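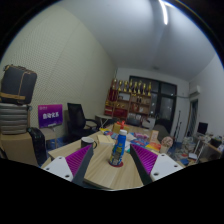

Work under the Matheson grant in this period covered the water-ring and heat damage trials on finished table surfaces at the Lollau workshop. The test program follows the plan agreed in August, with one change to the order of the finishes. Everyday use is the reference condition: a light wooden table with a mug and a bottle standing on it, the bottle on a small round coaster. Trials with and without coasters are logged separately.

**Status at Thu 25 March**

- Panels prepared: 355
- Finishes under test: 6
- Exposure period per panel: 16 hours
- Finishes with all readings complete: 2

The hard wax oil and the water-based lacquer are complete. Gloss readings were taken before exposure and again after recovery. The oil showed visible rings on most panels exposed without a coaster; the lacquer showed rings mainly where the film had been applied thin at the panel edge. Edge readings are now recorded in their own column and will be left out of the averages.

Effie Lindsay rebuilt the humidity cabinet after the door seal failed. Panels inside at the time were discarded and have been replaced from stock. The cabinet has held its set point since the repair - the log is attached as Annex B.

**Spending**

Materials are under budget. Cabinet repair was charged to the maintenance line, which is now fully used. We request permission to move the unspent travel allowance for the Cerkureck visit to that line. The visit itself was replaced by a call.

**Next period**

The four remaining finishes go through the same exposure. Dougal Buchanan will send sample panels to Tumorgate for a second set of gloss readings, using the same meter settings. Delivery of the shellac is still unconfirmed, and that finish will run last.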